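Utstead puts grippers in next year's equipment plan

Utstead has settled most of its equipment plan for the coming year, and the biggest change is at the hand end. Seventeen hand-held grippers, in place of the mixed lot in use now. Arms wait. The order is expected to go out in April if the quote holds.

Obinna Jibrin, who put the plan together, sent it round just before noon with a short note on top: buy the small things first, buy enough of them, leave money for parts. The plan itself runs a few pages and most of it is tables.

The short version. Two suppliers were asked. Praren came in at $533 a unit, fingers and mount included, cables extra. Sukeo came in at $400 but with the finger pads sold seperately, and no spare mounts at all in the first year. Jibrin's table puts the two side by side over a full year of table work and Praren ends up ahead, mostly on parts. Sukeo's people were given a chance to requote and did, with a slightly better deal on pads. Still no mounts. So Praren.

"I don't mind paying more on day one," Jibrin said by phone. "I mind having a unit sitting in a drawer for six weeks waiting on a part the size of my thumb."

The tabletop work is what drives the numbers. Tableware, mostly: cups, saucers, placemats, laid out and picked up and laid out again, by people holding the gripper in one hand. It is slow going and hard on fingers. Pads wear, screws back out. The current units are from three different batches and the parts don't swap between them, a complaint that has come up at every planning meeting so far and takes up most of a page in this one.
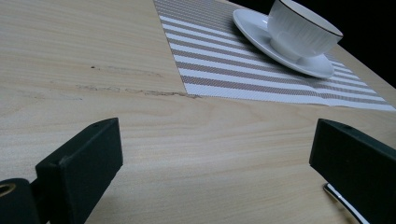 Why buy the grippers before the arms?
The grippers can be put to work the day they arrive, and the arms need floor space and wiring that Utstead won't have ready until the second half of the plan. Buying arms early would mean paying for storage and using up warranty time in the crate.

There is an arm in the plan, just one, and it's pencilled in under the name Obi. Staff picked the name, Jibrin says he had no part in it. Obi is down for late in the year and has its own budget line so that it can be pushed back without touching anything else. No supplier chosen. Jibrin wants to see it lift a full saucer and cup on a borrowed table before anyone signs, and he wants the same two people who run the grippers to be there for it.

Other lines in the plan, quickly. Spare finger pads, a full set per unit plus a box over. Replacement screws and fittings, bought in bulk from a local shop. Better lights for the work tables. New chargers, the old ones get warm and no one likes them. Crockery has a line of its own for the first time, after a year of it coming out of the office supplies money and the office running out of mugs. Tables stay as they are. Somebody asked for new tops on account of the scratches and was told no, not this year, put a mat down.

Training is in there too but thin. One afternoon per person, using the new units, with a second afternoon for anyone who will be changing pads or mounts. Jibrin admits thats light and says he'll move money from the lighting line if people need longer.

What's not settled: the service contract. Praren offers one by the year, priced per unit, and the plan leaves the box blank. Jibrin would like to run the first few months without it and keep a log of what breaks. Others want it signed with the order, when there's still room to haggle. That gets talked through at the next planning meeting, along with delivery. Praren can ship everything at once or in two lots, and the two-lot option costs more in freight but lets the crew check the first lot before the rest leaves the warehouse.

Old units will be kept until the new ones are all checked in. After that, two get stripped for parts and the rest go on a shelf for visitors and practice.

Comments on the plan go to Jibrin directly, he asks that they be short and that anyone asking for something extra say which line it should come out of.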